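Picking cell notebook, Figueroa site — September 27, 2020
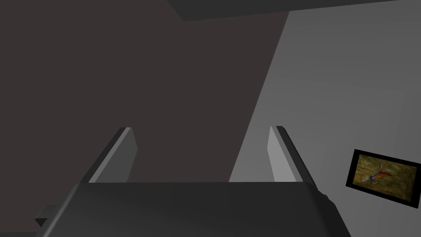
Three weeks of sim for the new picking cell, and I still can't say what it does for the four people on the bench. Lautaro Núñez sent the latest run over on Friday with the note "nearly there." Near what, I'd like to know. The jaws are wide open with nothing between them, two flat blades, and past them plain gray walls and a framed painting of a fishing fly. Our pick bench has never had that much bare wall. It has shelving, a fan, the tape gun on its cord, and Dalva Vasconcelos's radio. I'm told none of that matters for grasp planning. Maybe so. It matters for where a person stands.

Numbers from the vendor, written down so I can hold them to it later: Batatgate says 485 picks an hour. Dalva does roughly 300 on a normal shift. But she also pulls crushed cartons, relabels, and tells receiving when Skiltine has shorted us again. Take those jobs away from her and I bet she gets a good deal closer to their figure. I asked Batatgate what the cell does with a crushed carton. Answer: "routes to exception." Exception is a person. Probably Dalva.

Talked with Pascual Benítez about the shift plan. His version has one operator watching two cells and the other three going to packing. Packing has not asked for three people. I said so. He said it would sort itself out by December. Wrote that down too.

Things I want answered before we agree to a floor trial:

- who clears a jam, and are they allowed to without calling maintenance
- what happens to the pick-rate bonus for whoever is watching. No picks, no bonus, as the rule stands now
- does anybody get trained on Omar (the scheduling software) or does that stay with Ashton
- soft bags. Every sim so far has been boxes. We ship 31 kinds of soft bag

Ashton Te Moana thinks I'm being hard on it. His point, and it's a fair one: the bottom shelf is wrecking people's backs, and a machine that only ever did the bottom shelf would be worth having. I agree with that completely. It isn't what's been quoted. The quote covers every shelf, and the bottom one is listed under phase two with no date.

Hortensia Insaurralde was on the old sorter when it went in. She says the work didn't get lighter, it got lonelier, and the breaks moved to suit the belt. She offered to come to the next review. I'd like her there. Lautaro is fine with it, Pascual hasn't answered.

Proposal for the trial, if we get one: 200 mixed orders, real stock, bags included. Dalva's bench runs the same orders next day. Log every time a human touches the cell and for how long, including walking over to it. Batatgate's 485 leaves out stops, I checked the footnote.

To do: get the bonus wording from payroll. Ask Lautaro to put our actual shelving in the sim. Find out who signed off on phase two — it has initials I don't recognize.

We use cookies to remember your settings and count visits. By continuing to use this site you agree to our cookie policy. Accept / Manage preferences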